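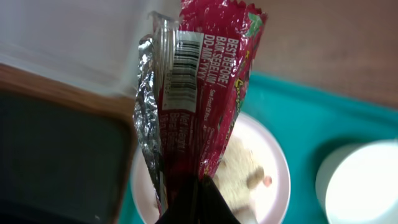
Table clearing results from the Turlow group

Crumpled packaging has been the weak spot in our table clearing work from the start. Cups and plates keep their shape, so a grasp that works once tends to work again. A snack wrapper is different every time it is put down, and shiny film gives a depth sensor very little to go on. The group at Turlow spent most of the summer on this one class of object, and the first full set of results is in.

The method, called Mellia, drops the depth sensor for the last part of the reach. A fixed overhead camera picks out the item and brings the arm near it. From there the small camera at the wrist takes over. It looks for narrow places in the wrapper, where the film has been twisted or folded down, and steers the fingers toward the closest one. A narrow place has several layers pressed together, and it holds in the grip much better than a single sheet does. Once the fingers close, the arm lifts a short way and the wrist camera checks that the wrapper has come along before the move to the bin begins.

The training set is 1,032 grasps, all done by hand with an operator guiding the arm. No simulated wrappers were used. We tried them early on and dropped them, as the film in the simulator bent like cloth and the grasps it taught were too wide.

For the test, we ran 216 pickups on trays laid out the way people leave them after a snack, with a plate, a cup and whatever else was on the table. Mellia cleared the wrapper on the first try in 70 percent of the runs. The older method, which goes for the center of the item, managed 50 percent on the same layouts.

Most of the misses fall into two groups. In one, the wrapper lies flat and has no narrow place to find, so the arm picks a crease that slips out during the lift. In the other, the fingers close well but also catch something soft next to the wrapper — a napkin is the usual one. The check after the lift doesn't spot this yet, and it will need its own training examples.

Printed text turned out to be useful for judging focus. Barcodes and date lines have sharp edges, and the wrist camera can tell from them how far away the film is. Plain wrappers do a little worse for that reason.

The Flores lab will repeat the test in November with its own arm and a different set of fingers. Flindard is preparing the grasp data for release, with the wrist video included. Groups that want to try the layouts before then can ask the Turlow office for the tray list and the scoring sheet.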